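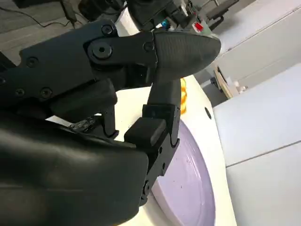

Fingertip with textured pad

Frequently Asked Questions: Dresgate Meteorite Collection

Who may request a sample?
Researchers and graduate students at any accredited institution may apply. Undergraduates need a faculty sponsor.

How large is the collection?
The catalog lists 986 specimens, of which 56 are on long-term loan to other institutions.

How much material can be released?
Up to 2 grams per request. Larger amounts require written approval from the curator, Dr. Gertraud Lanz.

How long may a sample be kept?
Loans run for two years and may be renewed once.

Must unused material be returned?
Yes. Return it in its original container, with the loan form enclosed.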